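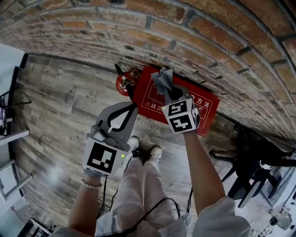 How long does the dehumidifier need to stand before I can switch it on?
Leave it upright overnight if it came to you in a delivery van. If you've only moved it from one room to the next and kept it level, an hour will do.

Section 4: Setting up your Derniline 335

I wrote this part of the guide after setting up three of these in my own place in Flutham, and I've tried to put things in the order I wish I'd done them. You won't need any tools, just a towel and a bit of patience with the packing tape (there's a lot of tape).

1. Cut the straps and lift the box up and off the machine. Don't tip the machine out. It's heavier than it looks, so get a second pair of hands if you can.

2. Peel off all the blue tape, including the strip behind the water tank. I missed that one the first time and the tank wouldn't click in for love or money!

3. Pull the tank out, take the foam block off the float, and give the float a wiggle. It should move up and down freely.

4. Slide the tank back until you hear the click. The red tank light only goes out when it's seated properly.

5. Pick your spot. Leave a hand's width behind the machine and more than 200 millimeters on each side, and keep curtains well away from the top vent.

Note: Corners are tempting but the air doesn't move much there. I get far better results with mine a little way out into the room.

6. Plug it straight into the wall outlet. Please don't use an extension cord, even a good one.

7. Press Power, then hold Mode until the display blinks. Choose your humidity with the arrows – I start at 50 percent and leave it there for a week before I fiddle with anything.
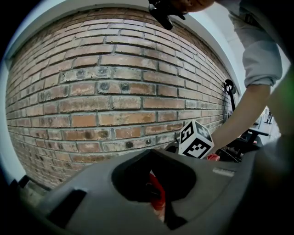
8. Close the windows and doors to the room. I know, it feels wrong when the air is stuffy, but otherwise you're drying out the whole neighborhood.

9. Check the tank that first evening, and again before bed. The first couple of days are always the busiest, and in September, when the nights cool off, you may find yourself emptying it like that all over again.

Caution: Switch off and unplug before you take off the back panel or clean the filter. Never run the machine without the filter in.

Caution: Don't drink the water or give it to pets. I do use mine for mopping.

Using the drain hose instead of the tank

The hose is sold separately by Fallahi as part number 2543. Take out the rubber plug at the back, push the hose on firmly, and run it downhill the whole way to a floor drain. Any upward loop will stop the flow and the water will go into the tank instead. Keep the plug somewhere safe, you'll want it if you move the machine.

If the display shows 77

It's a fault code for iced-up coils, and it usually means the room is too cold. Switch off, let everything thaw with a towel underneath, and try again once the room has warmed up. If the code comes back, stop there and call the Firnham service desk. The number is on the sticker under the handle.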